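Kevum Two-Finger Gripper on a Hanging Arm: Tried in Simulation Before We Pay for Metal
Posted 5th August

I have a weakness for grippers that promise to handle "everyday objects." Every one I have bought was clearly designed by people whose everyday objects are cubes. So before ordering the Kevum two-finger for the lab, I spent two weeks with the simulated version, comparing it against the Riis soft-pad gripper we already own and mostly resent.

The setup is a ceiling-hung arm over a perforated table, a cabinet behind it, and a spread of kitchen clutter. The controller is Perkatance, their latest build. The job was to go for the cabinet and leave the mugs alone.

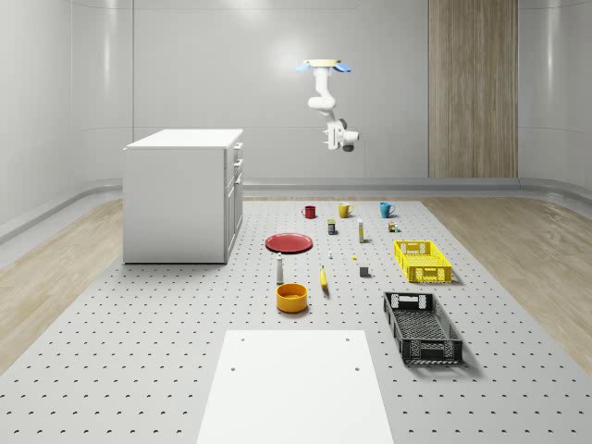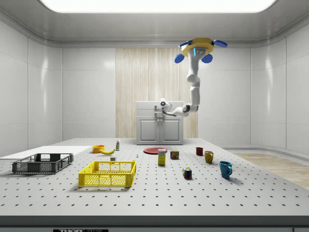
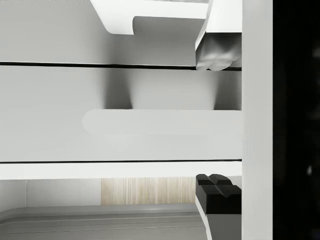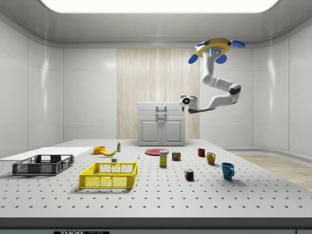

Arm and table from three room viewpoints, plus the close view at the fingers (third).

What comes in the package

You get the gripper model, a finger-camera view, collision shapes, a handful of grasp presets, and a manual that was translated into English by somebody in a hurry to be elsewhere. The presets are called things like "Edge Soft" and "Edge Soft B." The manual does not say what the B is for. I ran both for an afternoon and I have no idea either.

Loading it into Perkatance was painless, which made me suspicious. The joint limits came in correctly. The camera came in correctly. The mass of the gripper came in as zero, so the arm spent its first morning swinging around like it had been told it could go home early. If your arm seems unusually cheerful, check the mass field. It is on the second tab, under a heading that has nothing to do with mass.

Handles

Cabinets are where I expected trouble, and I got the amount I expected. With the Kevum at its default approach speed I ran 100 attempts at a cabinet handle, starting the wrist from a slightly different place each time. It missed 20. Most of the misses were the same miss: one finger lands where it should, the other touches down a hair early on the cabinet front, and the controller decides that contact is contact and closes on nothing with great confidence.

Dropping the approach speed by half fixed a good share of those. It also made each run long enough that I started doing my email between attempts, and I am not sure that counts as automation.

The Riis did worse at the handle and better at everything next to it. Its pads are wide and forgiving, and wide, forgiving pads do not go behind a bar very well. On the other hand, it never once dug into the cabinet face. The Kevum did that often enough that I would want a spare set of fingertips before trying it on a cabinet I had paid for.

Tabletop stuff

I didn't plan to test the tabletop objects much, but they were there and I had the hours. Short version, for the Kevum:

Mugs: fine by the rim, unreliable by the handle. If the handle faces away from the base of the arm, the planner likes to send the elbow on a scenic route.

Banana: surprisingly good. The Riis is better, as it should be, given that soft things are the whole point of it.

Plate: no. A flat plate on a flat table defeats both grippers, and I have stopped taking it personally. You can push it to the edge of the table and grab it there, if you enjoy suspense.

Crates: grab a side wall and go. The mesh gave the collision checker fits until I swapped in a simpler shape. After that the runs went at normal speed again and my laptop fan calmed down.

Rubik's cube: perfect every time. See my opening remarks about cubes.

The finger view

I nearly skipped this and I'm glad I didn't. A camera that close gives you a lot of gripper and not much world. A big part of what comes back is finger, with a thick slab of black down one side, and the bit you care about gets whatever is left. When I first opened the feed I assumed I had mounted it wrong and spent an hour proving that I hadn't.

Once you accept the crop, it's useful. The seams on a cabinet front show up clearly, and so does a handle bar, and lining up on those worked better for me than trusting the room view for the last stretch. The room view is good for getting the arm to the neighborhood. For the front door you want the close one. I ended up switching between the two partway through the approach, which Perkatance supports through a setting it calls "handoff" and documents under "miscellaneous."

One complaint: the simulated light is far too kind. Pale cabinet, pale walls, a great big panel overhead, soft shadows everywhere. Our actual room has one working tube and a window that faces a parking lot. I dimmed the lights and ran the handle attempts again, and the seam detector sulked. Budget some time for that if your lab looks like ours.

Hanging it upside down

Neither maker says much about ceiling mounting. In simulation it costs nothing and I'd recommend it to anyone, because the base is out of the way and you get the whole table. The reach down to the back of the table is comfortable, and the cabinet is within range without the arm doing anything undignified. The front edge is more of a stretch. Our real arm is bolted to a cart, so some of my fondness for this arrangement is plain envy.

Price

The model is free with a Perkatance license. The real gripper is 2,000 dollars from the Prutdale shop, without the cable, which they sell separately and describe as "recommended." I asked whether it runs without the cable. It does not.

Should you get one

If you do drawers and cabinet doors, yes, with the approach speed turned down and spare tips in the cart. If you mostly pick up groceries and soft junk, keep the Riis and spend the money on a second tube for the ceiling light. I've put in an order for one Kevum and expect it in October, and I'll rerun the handle attempts on the real thing once somebody finds the right bolts for the cart.

I still don't know what the B is for.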